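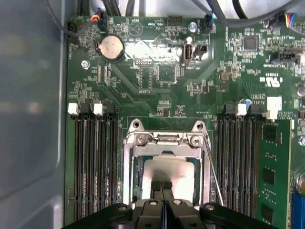
I've had the Cukance slim finger kit on my arm for 11 days now and I'm trying to decide if I keep it or send it back before the trial runs out. My job for it is pulling processors and memory out of old desktop boards, still in the case, and the stock fingers were just too fat for that. The CPU socket on these boards has memory slots on both sides, so whatever comes down on the processor has to be narrow, and these are! Reach is great. What I'm less sure about is grip, especially on the metal lid. Anyone else running these? Did you go with the plain tips or pay extra for the coated ones?

— kchau (Khải Châu)

**wilfredo_b** wrote:

I had the plain tips for a while and sent them back. They slid on anything polished. The coated ones are better but 60 bucks for a set of tips is nuts when they wear out. I ended up with the Trelten fingers (a bit wider, way more bite) and never looked back.

**fkoller** wrote:

> They slid on anything polished

Disagree, sorry. Mine slid too until I turned the closing force up. The Cukance default profile is super timid. Also, Khải, are you doing the release lever with the same fingers? That's where I'd expect trouble, way more than the lid.

**kchau** wrote:

Yep, same fingers for the lever, no tool change. I come in from the memory side, nudge the rod sideways and then lift. It takes me 2 tries most of the time — the lever isn't the fun part, for sure. The lid is where I waste the afternoon, and a lot of that is the light bouncing off it. My vision script loses the edges of the processor completely when the glare gets bad, so I've been tilting the board to see if a different angle helps.
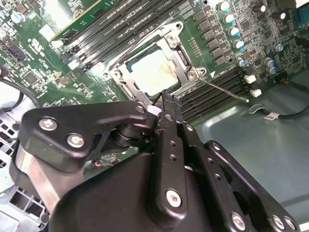
It helps some, but then the Rurow software wants a fresh calibration every time I move anything, and that gets old fast. Florian, what force did you land on? I'm scared of bending pins.

**fkoller** wrote:

Go up in tiny steps on a dead board and stop when it quits slipping. I don't want to give you my number, my arm is a different model and you'll blame me, haha. For the glare, stick a diffuser on your lamp. Baking paper works.

**lilibeth.f** wrote:

Baking paper next to a hot lamp, Florian?? Please use an LED. And I'm with Wilfredo on price. The whole kit plus coated tips was over 200 for me, and Cukance support took forever to answer one question about screw length.

**wilfredo_b** wrote:

Trelten answered me the same day, just saying.

**kchau** wrote:

OK, going to try the force thing and an LED with a diffuser tonight. If it still slips I'm ordering one set of coated tips, and if those are no good the kit goes back. Wilfredo, can you measure how wide the Trelten fingers are at the tip? I really don't have much room next to those slots.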